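Cimanley Workroom Table, White

The Cimanley is a plain white work table for shops, studios and back rooms. It is meant for the jobs that need a clear flat surface close to hand: sorting papers, opening mail, laying out small parts, packing an order. We sell it on its own or with the Palma shelving rack, which takes the same finish.

Sizes

The table comes in two lengths, standard and long. Both are 29 inches high, so a standard and a long can be pushed end to end without a step between them. The long version has an extra support rail under the middle of the top. If you plan to put a printer or a sewing machine on the table, order the long one even if you have to give up some floor space. The rail makes a difference you will notice.

Top

The top is finished in a low-sheen white. Small items show up well against it, and that was the reason most of our early customers gave for choosing it over the gray. Pencil marks come off with a damp cloth. Ink takes a little dish soap. Do not use scouring pads or anything with bleach in it; both will leave a dull patch that can't be polished out.

Hot pans and soldering irons should go on a mat. The finish is not rated for heat.

Legs and feet

There are 4 legs, bolted on from below. Leg color is white or black, and you pick it when you order. Each foot screws up or down by up to 13 millimeters, enough to level the table on most concrete floors. Set the table where you want it first, then adjust the feet, then tighten the lock nuts. If you move it across the room later, check the level again. Floors that look flat often aren't.

Felt pads for wood floors are sold separately. Wheels are not offered for this model -- customers ask, but the legs were not designed for them.

Assembly

Two people can put the table together in under half an hour. One person can do it alone with the top laid face down on a blanket. All bolts are the same size and the hex key is in the bag with the feet. Start every bolt by hand before you tighten any of them. The assembly sheet is packed flat against the underside of the top and is easy to miss, so look there before you write to us.

Setting up a room around it

The table is most useful when it doesn't have to hold everything. Papers and the thing you are working on belong on top. Supplies do better on a rack along the wall, in clear or translucent bins, where you can tell what is in them without pulling them down. Power strips can sit on the floor if cords are kept out of the walking path; a cord clip on the back leg helps with this. Leave enough room behind the chair to roll it back and stand up.

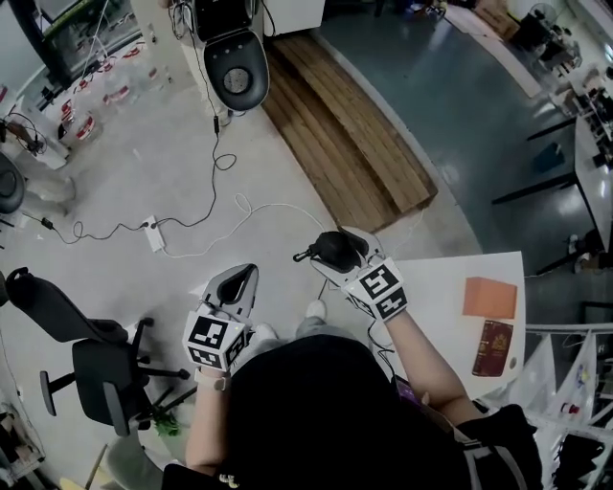 For a shared room we suggest one short table per person and one long table against the wall for overflow. The long table will fill up. Plan on clearing it at the end of the week, or give half of it a set use and mark that half with tape.

What goes with it

Palma shelving rack, white. Takes the Palma translucent bins in small and medium. The shelves can be moved without tools.

Remus cord clip, pack of 4. Fits the black and white legs. Holds two cords of ordinary thickness, or one thick one.

Cernden desk mat, gray. Protects the top from knives, glue and warm tools. Can be trimmed with scissors.

Shipping and returns

The standard table ships in one box. The long table ships in two, and they sometimes arrive a day apart. Check the corners of the top before you start assembly. A chipped top will be replaced free of charge if you tell us before the legs go on. After that we can still sell you a new top at cost, but we can't take the old one back.

Unassembled tables may be returned in the original box. Bins, clips and mats may be returned if they have not been opened or cut.

Black legs in the long size are on back order until March. White legs are in stock in both sizes. Orders that include the back-ordered legs are held and sent complete, unless you ask us to split them.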